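Royal Family Coverage Collection: Data Card

Maintained by the Nenden text archive. Current release: August.

Summary

The collection holds 1,090 short news items on royal birthdays, christenings, school visits and public walkabouts, gathered from the lifestyle pages of regional news sites. It is intended for the study of tone and headline style in celebrity reporting. 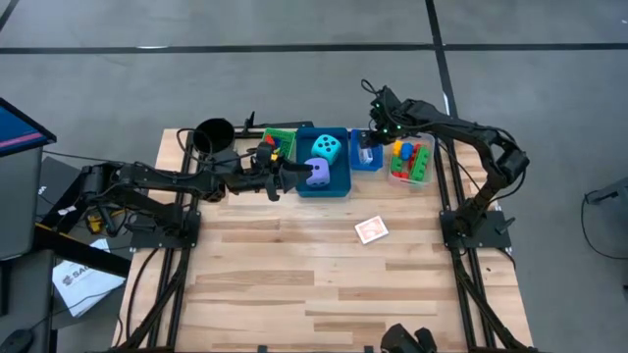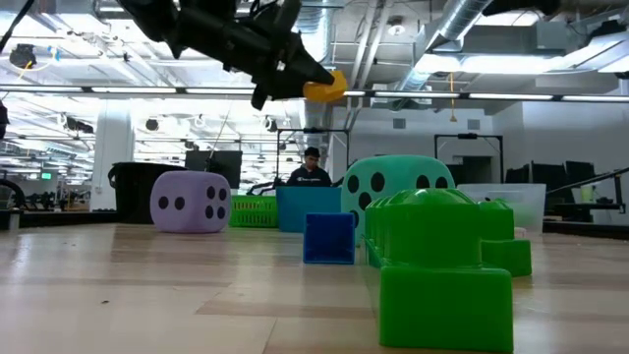
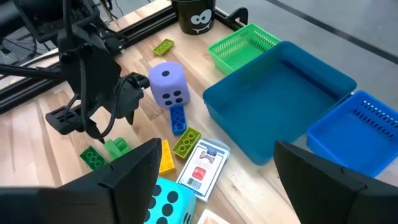

Comments received on the previous release: the Burnton desk wrote that the birthday items leaned too heavily on gift lists, and asked whether pieces that merely repeated a palace statement could be marked as such. Its editors had found the same sentence under several headlines and considered that this would mislead anyone studying how often a topic was reported.

The request has been accepted. Items that repeat a statement with little or no added reporting now carry the value "relayed" in the field named origin. There are 157 of them.

Contents

Each record contains a headline, the body text, a month of publication, a section label and the origin field. Photographs and captions from the source pages are not part of the records. Of the full set, 921 items have a complete body text. The remainder have a headline and opening paragraph only – the source pages were shortened before collection.

Section labels

birthday
christening
school
tour
wedding
other

Labels were assigned by two readers at Ocampo, working separately. Where the readers disagreed, the label "other" was used and the disagreement was recorded in the notes field. A sample of 300 items was read again before release, and corrections were applied to the master file.

Known limitations

Coverage of children is uneven. Older siblings receive far more items than younger ones, and the collection should not be used to compare public interest in individual family members. Quotations appear as printed and have not been checked against recordings. Spelling follows the source, so British and American forms occur side by side.

Access and terms

Copies are supplied by Drerner on written request. Users may quote headlines freely; body text may not be republished. Reports of errors should give the record number and the field concerned. Requests for the removal of an item are handled by Nenden and take effect at the next release.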